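Stiff towels after line drying, hard water area

Trisik
Posted in April
Hello all. We moved to a new flat and since then my towels dry like cardboard. The water here is hard, 215 on the test strip, and there is no dryer, only a line on the balcony. I wash at 60 with the powder I always used. Must I buy new towels or can the old ones be saved?

Gorko
34 posts
Do not buy new ones yet. I had the same problem for a long time and my mistake was too much powder and too many towels in the drum. Now I wash fewer at once, run a second rinse, and shake each towel hard before it goes on the line. The blue-gray terry ones I have kept the longest.
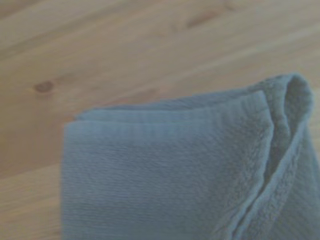
Does vinegar in the rinse help with hard water?
A small cup in the softener drawer takes away part of the mineral deposit, but it will not repair loops that are already worn flat.

Kelemen
I must disagree about the vinegar. My repairman, Vilmos Mészáros, showed me a door seal that had become sticky and he blamed vinegar for it. I use citric acid, 3 spoons dissolved in warm water, and only once a month - not in every wash.

Gorko
Kelemen, citric acid is also an acid, so I don't see how it is kinder to the seal. But once a month is reasonable, I agree with that.

Trisik
Thank you both. I did the second rinse yesterday and shook them as Gorko wrote. They are better, not yet like before. Another question: I fold them into thirds while they are still a little warm from the sun. Is it bad for the loops if they stay pressed in a pile?
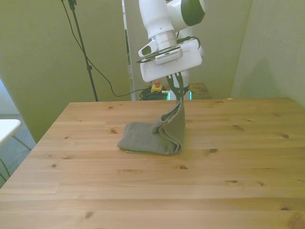

Ksawery Czarnecka
Folding does no harm, but a tight pile does, if there is any damp left inside. I leave mine over a chair until evening and only then put them away. And please stop with liquid softener, if you use it. It makes the towel feel nice and then it does not drink water any more.

Kelemen
On softener we all agree, I think. For the dose of powder, look at the table on the box for hard water. Too little is also a problem, the gray color comes from that.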